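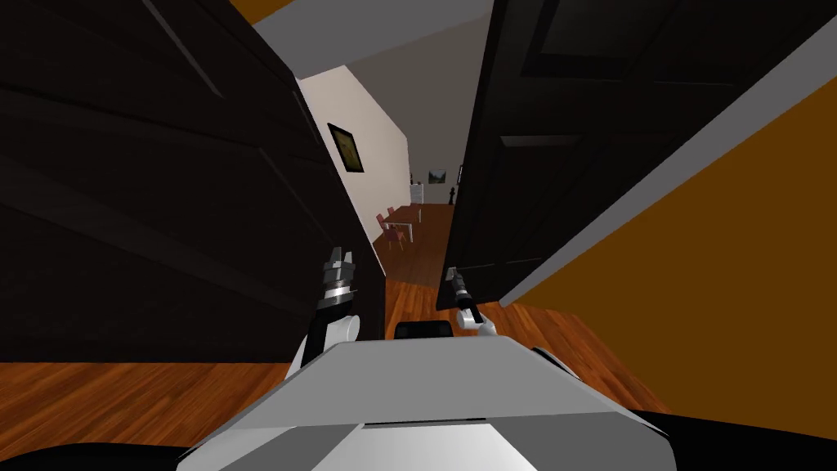 What does a third umpire do during a cricket match?
The third umpire sits in a room with a bank of screens and settles the questions the two umpires on the field can't, mostly run outs, stumpings and catches taken very close to the grass.

Chapter 3
Deciding from a Distance

Cricket got along for a very long time with two umpires in hats, and players grumbled about every one of them. The grumbling has survived the arrival of replays in excellent health. What has changed is where it is aimed.

Consider a match played at Fastville one May, which we will come back to in the exercises. The home side needed 2 runs to pass 325 when Lindiwe Adams set off for a single, thought better of it, and dived. The field umpire, Remo Kuster, drew a square in the air with his fingers. Play stopped. The crowd ate sandwiches. Upstairs, Viola Zuccaro looked at the bails from one side and then the other, and gave Adams out by the width of a bootlace. Adams has described the decision since as "technically correct," in the tone people use for parking tickets.
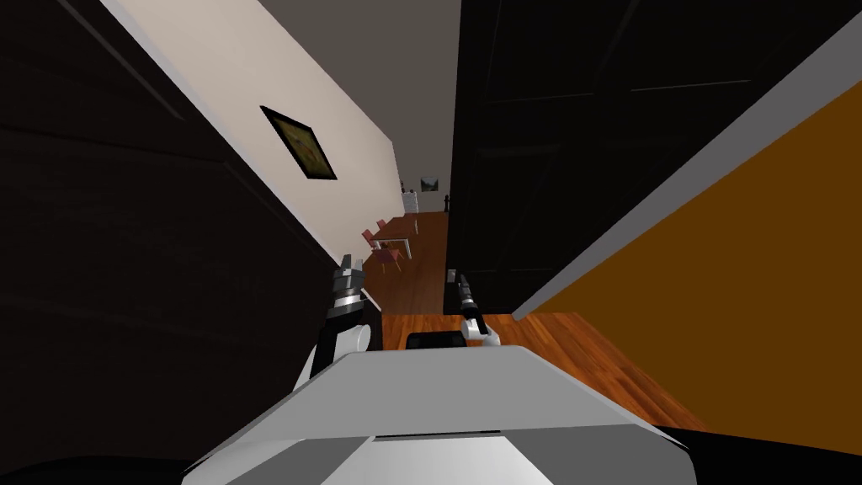 Figure 3.1. A hallway, with two raised arms in the foreground.

This chapter looks at how such a decision gets made. We begin with the line itself: a batter is in only when some part of the bat or body is grounded behind the popping crease, so a bat resting on the line is out — a rule that surprises club players every season. We then turn to the conversation between field and screen, and to the order in which the replays are checked. Keep a copy of the Laws beside you as you read.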